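HOUS 213 – Residential Interiors and Upkeep
Clendmont Community College
Unit 4 handout: Corners, edges and small rooms
Posted 2024-09-29

Read this before the lab. The terms in the first section will be used without explanation from now on, and the measuring exercise at the end is due with your unit folder.

Terms

An inside corner is where two walls meet and the angle opens toward the room. An outside corner is where the angle opens away from the room, as at the end of a hallway wall or the edge of a chimney breast. Most rooms have four inside corners and no outside ones, but older houses often have more because of closets added later.

Square means ninety degrees. Plumb means truly vertical. Level means truly horizontal. A corner can be plumb and still not be square, and students mix these up every term. Keep them apart in your notes.

Out of square is the amount a corner misses ninety degrees. In this course we give it as a gap in inches, measured at a stated distance from the corner. A figure without the distance tells the reader nothing.

The base line is where the wall meets the floor. The baseboard covers it if there is one. Shoe molding is the smaller strip at the foot of the baseboard and is nailed to the baseboard, never to a wood floor.

Why corners go out of square

Framing lumber is usually delivered with more moisture in it than it will hold once the house is heated. It dries, shrinks across the grain, and sometimes twists. A stud that twists at a corner takes the wallboard with it. Most of this movement happens in the first heating seasons, which is why builders are often called back to new houses to fix cracks and popped nails.

Plastering and taping add their own error. Joint compound has thickness. A heavy hand in the corner builds up a curve, so that the last inch or two bulges even though the studs behind are fine. Put a short straightedge against the wall near the corner and you will find it at once. If the straightedge rocks, the trouble is in the finish. If it sits flat but the framing square will not fit, the trouble is in the wall.

Foundation settlement is the third cause and the one homeowners worry about most. Look for cracks that run at an angle from the corners of doors and windows, doors that have begun to stick, and floors that slope toward one side of the house. One hairline crack down an inside corner is usually tape that has let go.
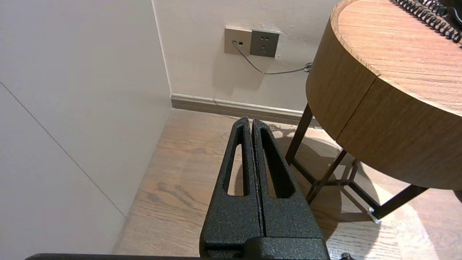
Page 9

Checking a corner

Use a framing square if you have one. Hold it flat, level with the floor, with the outside of the angle pushed into the corner. Sight along both legs. A gap at the end of either leg means the corner is tighter than ninety degrees or wider, depending on which way the square fails to seat. If both ends touch and the point of the square does not reach the corner, the angle is too tight. If the point touches and one end stands away, the angle is too wide.

Without a framing square, use the 3-4-5 method. Mark three feet from the corner along one wall and four feet along the other, both at the floor. Measure straight across between the marks. Five feet means the corner is square. Less than five feet means it is too tight, more means it is too wide. In a large room double everything to six, eight and ten feet for a better reading.

Baseboards get in the way of both methods. Either measure above the baseboard on both walls or against the face of the baseboard on both walls. Do not use the wall on one side and the baseboard on the other.

Check at three heights: just above the baseboard, at waist height, and as high as you can comfortably reach. Write all three down. Corners that are fine at the bottom and wrong at the top are common where a wall is out of plumb.

Wood floors at the wall

A wood floor needs a gap at the wall so that it can expand in humid weather. The baseboard or shoe molding hides the gap. When the gap has been left out, or filled with caulk or old paint, boards push against the wall in summer and may cup or lift. Check the corners first, where dirt collects and packs into the space.

Boards that run parallel to a wall show every error in it. If the wall is out of line, the last board has to be cut as a taper, and the eye picks up a taper very quickly in a narrow room. Boards that meet the wall end-on hide the same error completely. This is worth remembering when you plan a floor: run the boards along the straighter pair of walls if you have the choice.

The Sheehan house, which several of you visited in January, has both conditions in one room. The tapered board by the stair wall is the one to look at if you go back.

Cleaning along the base line should be done dry first, with a soft brush or a vacuum with the bare-floor head. Then use a cloth that has been wrung out well. Water that runs into the gap stays there. Do not use a steam mop on a wood floor in any corner you are going to report on for this course, or preferably anywhere.

Wall color in corners

Two walls painted from the same can will look different where they meet. Light reaches them at different angles, and each wall throws some of its own color back onto the other. Pale colors show this most. An off-white can go gray on the wall beside a window and warmer on the wall opposite it. Before you tell a client that the walls are two different colors, hold the same sample card flat against each one in turn and compare.

Glossier paints exaggerate every flaw in the taping. Flat paint hides flaws but marks easily, and a corner with a chair or a table in it will be marked. Eggshell is the usual compromise in living rooms and bedrooms.

For the lab we will be using sample cards from Medska and Zerkex. The two companies name and number their off-whites differently, so always record the company with the number. "Off-white 445" by itself will be marked wrong.

Furnishing a corner

Corners are the part of a room people walk through least, so they can take furniture without costing much floor. A square piece fills a corner best on paper. In practice it calls attention to any error in the angle, because a wedge-shaped gap opens down one side. Pull a square piece forward two or three inches from both walls and the wedge becomes hard to see.

A round table avoids the problem. There is no edge running along the wall for the eye to compare with. It also leaves a triangular space behind it where a lamp cord can drop to an outlet, and its front edge has no point to catch a hip or a child's forehead.
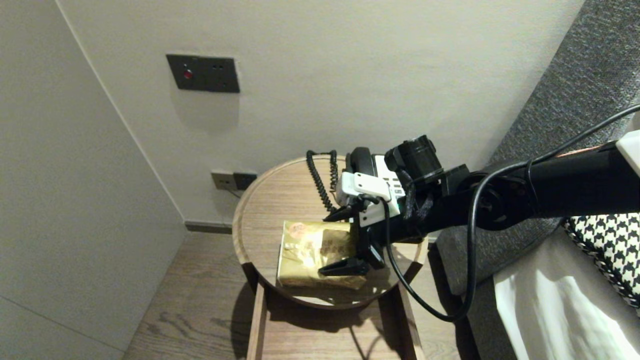

Round side table set in a corner.

For height, match the table to the arm of the nearest chair, or go slightly lower. A table higher than the chair arm is awkward to reach and makes the chair look sunken. Where there is no chair nearby, a low table in a corner tends to collect mail and packages. Ask the client what really gets put down in that spot before you choose the size.

Leave enough space behind any piece for air to move. This matters most on outside walls in cold climates, where a piece pushed tight against the wall can trap damp air. Gray spotting low on the wall behind furniture is the usual sign. Move the piece, clean the wall, and leave a gap when you put it back.

Felt pads go under every leg on a wood floor. Check them twice a year. A pad with grit pressed into it scratches worse than a bare leg.

Lighting

Ceiling fixtures placed in the center of a room leave the corners dim, and the effect is stronger with a low ceiling. One lamp in a corner will make a small room look wider, as the eye then reads the full distance to the wall. Two lamps in opposite corners do better than two on the same side. Aim for a shade that lets light out at the top, so that it reaches the ceiling as well.

Avoid placing a bare bulb close to a corner with poor taping – the light skims the wall and every ridge throws a shadow. Turned around, this is a good way to inspect. Hold a flashlight flat against the wall and look along the beam.

Measuring exercise

Choose one room where you live. Sketch the floor plan and letter the corners, starting at the left of the main door and going clockwise.

Measure each inside corner by either method at three heights. Give the gap and the distance from the corner.

Note the direction of the floorboards, if any, and whether there is shoe molding.

Compare the color of two adjoining walls with a sample card, once in the morning and once under lamps. Record the company and number of the card.

Write one paragraph on how the corner farthest from the door is used now and what you would change. Sketches may be in pencil. Measurements must be in ink.

Reading for Unit 5: the chapter on doors and casings, first half only.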